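Draft 2, May. Still needs the glossary terms checked against ch. 6.

# Chapter 7: Memory at Work

**Before you read**

Think of the last thing you forgot. Not a fact from school. A real thing, a dentist visit, a lid, a name you had heard twice. Write it down in the margin. We come back to it at the end of the chapter.

## 7.1 Three kinds of forgetting

Zulmira Aguiar ran the parts counter at Skoltwood for 18 years. Ask her where a hinge was and she'd point before you finished. Ask her what she had for lunch and she had to think. Same brain, same day. Most people find that odd. It isn't, once you split memory up.

Chapter 6 covered how a memory gets in. Encoding, attention, the short hold. This chapter is about getting it back out, and about what people do when they can't.

Start with the failures. Forgetting is one word for several events:

- **Never stored.** You were told, but you were looking for your keys. Nothing to retrieve.
- **Stored, can't reach it.** The name on the tip of your tongue. Comes back in the shower.
- **Stored, wrong moment.** You know perfectly well you have to call Pankaj. You remember at midnight.

The third kind gets the least space in older textbooks and causes the most trouble in daily life. It has its own name, *prospective memory*, memory for things you mean to do later. Most of the chapter is on that. If you are short of time read 7.3 and 7.4 and skip the history.

## 7.2 Cues

A cue is anything that brings a memory up. A smell, a song, a doorway. Cues work best when they were there at the start, when the memory was formed. Walk back to the kitchen and you remember why you left it. Everybody has done this one.

Two points to keep hold of.

First, a cue has to be noticed. A sign you pass every day fades out. Jouko Hyvönen, who teaches the evening section of this course, kept a note reading BACK UP GRADES on his office door for a whole term. He stopped seeing it in the second week. He lost the grades in the tenth. The note was still up.

Second, a cue has to be specific. "Work on paper" is weak. "After coffee, open the paper and fix the second table" is much stronger, it names the moment and it names the act. Psychologists call this an *implementation intention*. Long word, simple idea: when X happens, I do Y.

> **Try it.** Pick a small job you keep putting off. Write it as when/then. Put nothing else on the paper. Check tomorrow night whether you did it.

## 7.3 Time cues and event cues

Prospective tasks come in 2 types.

An **event-based** task hangs on something happening. Give Tapio the message when you see him. The event does part of the work for you. Tapio walks in, and there's your cue.

A **time-based** task hangs on the clock. Take the bread out at 4:30. Nothing walks in. You have to keep checking, and checking costs attention, so teh bread burns.

People do worse on time-based tasks in most studies, esp. when they are busy with something else. The fix is cheap: turn the time task into an event task. Set an alarm. Now the alarm is the event.

Medicine is the usual case. "Twice a day" is time-based and easy to miss. "With breakfast and when I brush my teeth" is event-based. Same pills. Pharmacists often suggest this kind of pairing, and it's worth asking about with any new prescription.

## 7.4 Putting memory outside the head

So far, memory as something inside a person. But a lot of remembering is done by objects. Lists, calendars, a string on a finger, the umbrella hung on the door handle so you can't leave without it. The general name is *external memory*, and using it is called *cognitive offloading*.

Paper notes are the plainest form, and still common on desks where there's a phone lying right there too.
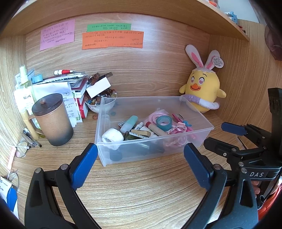 Offloading has a price. Write a thing down and you tend to remember the thing less well, while remembering quite well where you wrote it. For a shopping list, fine. For a language exam, not fine. You need the words in your head on the day.

There is also the lost list problem. Esko Kauppinen put every door code in the building into one notebook, 760 pages, no index. He had a record of everything and could find nothing. Storage without a cue is back to the second kind of forgetting, only on paper.

Rules of thumb, then, to be tested in 7.5:

1. Offload intentions freely. Offload facts with some care.
2. Put the note where the act happens. Stamps note by the door, milk note on the fridge.
3. Throw out notes that are done. Old ones hide the new ones.
4. Move a note once you've stopped seeing it.

**Key terms:** retrieval, cue, prospective memory, event-based task, time-based task, implementation intention, external memory, cognitive offloading

Now go back to the margin. Which of the three kinds was yours? Keep the answer, you will need it for excercise 7.2.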